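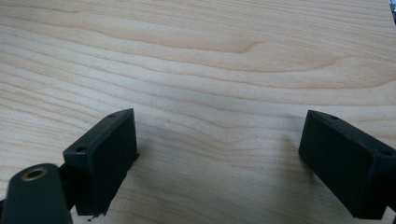
Elango Poduval wrote to us after two weeks with the hand-held gripper that he wanted only one thing changed, and it was the fingers. The rest he would keep, he said, but with flat fingers his thin parts were slipping, and he asked if we can make a set with a soft pad.

We can, and the pads are now on the list below. Many customers still choose the plain flat fingers, so they stay the standard delivery.

Raltholm H2 Hand-Held Gripper

The H2 is a two-finger gripper which you hold in your hand and close with a trigger. It carries a small camera that looks down over the fingers to the work surface. We made it for people who must compare fingers, cameras and controllers before they decide what goes on the arm. You change one part, repeat the same picks, and look at both recordings.

Fingers
The finger blocks are dark, flat on the gripping side, and fixed with screws. One hex key is enough for the change, and it comes in the box. Please do not use a power screwdriver, the holes in the plastic will not forgive it.

Available sets:
Flat, standard
Flat with soft pad
Narrow, for small parts
Blank, for your own drilling

Technical data
Opening between fingers: 60 mm
Camera recording: 50 frames per second
Cable: USB, 5 m
Controller: Seixas S1 (included) or Tekley T-Box (optional)

About the two controllers
Margarida Guerreiro in our workshop has tested both on the same bench. With the Seixas the finger position and the camera picture are stored together, and you have nothing to set. The Tekley gives more freedom with the trigger curve, but the first setup took her some 20 minutes and she had to read the manual twice. If you do not know yet which one you need, take the Seixas.

Camera position
The bracket has a high and a low position. In the high position you see more of the table and both fingers stay at the bottom of the picture. In the low position you see the contact better, but large objects cover the view. Light and matte table surfaces are easiest for the exposure. On glossy steel we recommend to fix the exposure by hand.

Using the fingers on an arm
All finger sets fit also the Dredadus parallel gripper with our adapter plate. The plate is ordered separately. Check the length of your screws first, the adapter needs longer ones than the H2.

Delivery and spare parts
The H2 ships in a carton with foam. Fingers are sold in pairs only. The pads wear with use and can be replaced alone, please give the finger type when you order.

Questions about fitting: write to Huia Donnelly at the service desk and add the serial number from the handle.

Page updated Oct 27, 2020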